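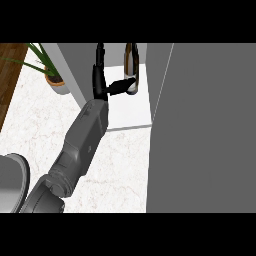 Clirkis Asks Bottle Sellers to Show Their Work on "Keeps for a Year" Claims

Clirkis, the independent kitchen testing group, today published its review of storage claims on bottled cooking oils and vinegars. The short version: we read a lot of labels and came away believing fewer of them.

The review covers 196 products sold in grocery stores and online. Of these, 50 promise that the contents will stay "fresh," "lively" or "just pressed" for a year or more after opening. We wrote to every seller behind those 50 and asked what the promise was based on. We got 18 replies. Most repeated the label back to us in longer sentences.

Flavero, whose oils carry one of the boldest promises in the group, sent a four-page brochure. It has a chart with no numbers on one side. We have asked for the numbers and will post them if they come.

Dark glass gets a lot of credit in this business, and some of it is earned. Light does spoil oil, and a dark bottle slows that down. It does little about a warm shelf next to the stove or a cap left loose overnight. Several labels mention the glass and leave out the rest. Bashir, a vinegar maker, was one of the few to tell us plainly that it had never tested an opened bottle past six months. It says it will drop the word "year" from its label in August. We'll believe it when we see it in a store, but we were glad to get the letter.

Skulari, an online shop, lists 468 reviews under its best-selling walnut oil. Many praise how well it keeps. Almost none say how long the buyer had owned it.

Clirkis is asking sellers to print a pressing or bottling month, to say how long a product was tested after opening, and to stop using "fresh" as if it had a fixed meaning. None of this is expensive. Until it happens, we suggest buying small bottles, writing the opening date on the cap and smelling the oil before it goes in the pan.

The full review, with all 18 replies, is free on the Clirkis website. Clirkis takes no money from the companies it reviews.

Press contact: Clirkis press desk, open until 5 p.m.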